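Why does bread go stale?
January
By D. Sorberg

Last Friday I left half a loaf of bread out on the kitchen worktop overnight. I'd meant to put it back in the bread bin, I really had, but I was reading and forgot all about it. By breakfast the cut end was as hard as a doorstep. I gave it a knock with my knuckles and it made a noise like a little drum!

You've probably met stale bread too. Maybe it was the last sandwich in a lunchbox, or the crust that fell down behind the toaster. Most people say stale bread has "dried out", and for a very long time I thought so as well. Some of it does dry out, but there's something much stranger going on inside, and to understand it we need to go back to when the bread was only a bag of flour.

What's in flour?

Flour is made by grinding up grains of wheat. A grain is a seed, and a seed has a packed lunch inside it, because a baby wheat plant needs something to eat before it can grow leaves. That packed lunch is mostly starch. Starch comes in tiny, tiny grains of its own, far too small to see without a microscope. Inside each one there are long chains, and lots of those chains are folded up close together in neat rows, a bit like deckchairs stacked in a shed.

While the chains are stacked like that, they're hard and they don't let much water in. If you've ever stirred flour into cold water (it makes a lovely mess) you'll know that it goes cloudy, and if you leave it alone a lot of the flour sinks to the bottom again. The starch just sits there.

Now for the oven

When the dough gets hot, everything changes. The heat makes the chains jiggle about, and the neat rows start to come apart. Water sneaks in between them. The starch grains swell up and go soft and squashy, and that's a big part of why fresh bread is so soft in the middle. It's the same thing that happens when you make custard or gravy: one minute it's runny, and then you look away and suddenly the spoon is hard to push.

The bubbles in bread come from yeast, which is a tiny living thing that eats sugar and gives off gas. The stretchy stuff that holds the bubbles in is called gluten. Yeast and gluten both deserve a page to themselves, so I'm going to be strict with myself and stick to starch.

The chains start tidying up

So the loaf comes out of the oven, it cools down on the rack, and the whole house smells wonderful. And straight away, the starch starts going back towards its old ways! The chains that were all loose and floppy begin to line up with each other again. It's slow. You can't see it or hear it. But hour after hour more of them settle into rows, and those rows are firm, so the bread gets firmer too.

Grown-up scientists call this retrogradation, and it's a terrific word to say at teatime. "Retro" means backwards and the rest of it means something like stepping, so the starch is stepping backwards.

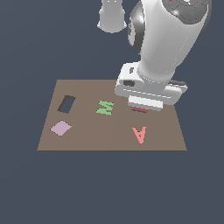

Can bread go stale even if it's wrapped up tightly?

It can, because the starch chains line up again even when no water gets out of the bag. A wrapped loaf stays nice for longer, as it doesn't dry out as well, but the middle will still turn firm in the end.

Meanwhile, the crust is up to something quite different. When bread is fresh, the crust is dry and crackly and the middle is damp. Water likes to spread itself out, so some of it creeps from the middle into the crust. That makes the crust go soft and leathery while the middle goes hard. Isn't that odd? One loaf, going two ways at once.

Don't put it in the fridge

I did this for years. The fridge keeps milk and cheese fresh, so I thought it must be good for bread as well. But starch chains line up faster when it's chilly, and a fridge is chilly in just the wrong way. Bread in the fridge goes stale more quickly than bread in the bread bin. (It does go mouldy more slowly, I'll give it that.)

The freezer is another matter. In there it's so cold that the water freezes and the chains can hardly move at all, so they can't get on with their tidying. I cut my loaf into slices before I freeze it, and then I can pull out 2 for toast whenever I like.

A trick to try with a grown-up

Do you remember that heat shook the rows apart the first time? It can do it again. You'll need a grown-up to work the oven, and some bread that's stale but has no mould on it. Mouldy bread goes in the food waste, please, even if there's only a small spot.

Wet your fingers under the tap and flick a little water over the crust. Put the bread in a warm oven for 5 minutes, then ask your grown-up to take it out and let it cool for a bit before you touch it. Give it a gentle squeeze. It should be much softer inside.

Eat it soon, though! As it cools the chains will start lining up all over again, and this time some of the water has gone off into the oven, so it'll end up harder than before.

And toast? Toasting warms the starch in the same way, and it also browns the outside and makes it crisp. That's why slightly stale bread makes very good toast. It's good for bread and butter pudding too, because firm bread can soak up lots of custard without falling to bits.

My doorstep loaf got turned into breadcrumbs. I grated it into a big bowl, got crumbs all over the floor and up both sleeves, and put them on top of a macaroni cheese.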